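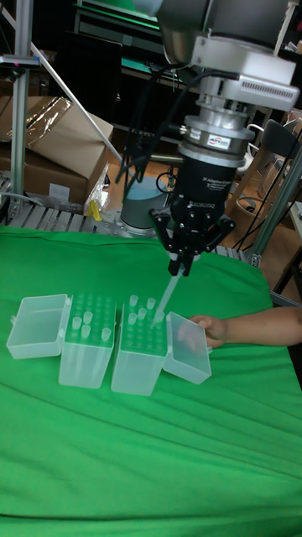 Abb. 29: Greifer mit Pipettenspitze über dem rechten Rack

7.3 Spitzen umsetzen

Das Umsetzen einzelner Pipettenspitzen zählt im Handbuch Paltach zu den Aufgaben der Stufe B: Der Arm führt die Bewegung aus, eine Person bleibt am Tisch. Für unbeaufsichtigten Betrieb ist die Aufgabe nicht freigegeben.

1. Tuch auf der Arbeitsfläche auslegen und grobe Falten glattstreichen.
2. Beide Boxen nebeneinander aufstellen, Deckel ganz nach außen klappen.
3. Programm 323 laden und die Geschwindigkeit auf 20 % begrenzen.
4. Startposition anfahren. Die Finger zeigen senkrecht nach unten.
5. Erste Spitze greifen lassen und Sitz prüfen.
6. Ablage über dem Zielloch mit »Weiter« bestätigen.

Hinweis: Leere Boxen verrutschen leicht. Bei Bedarf den offenen Deckel am Rand festhalten.

Vorsicht! Quetschgefahr. Hand nur am Deckel auflegen, nie zwischen Finger und Rack greifen.

Grenzen: Schräg gegriffene Spitzen erkennt die Software nicht zuverlässig. In diesem Fall »Stopp« drücken, Spitze von Hand entnehmen und bei Schritt 4 neu beginnen. Nach 3000 Griffen die Fingerkuppen prüfen, siehe Abschnitt 9.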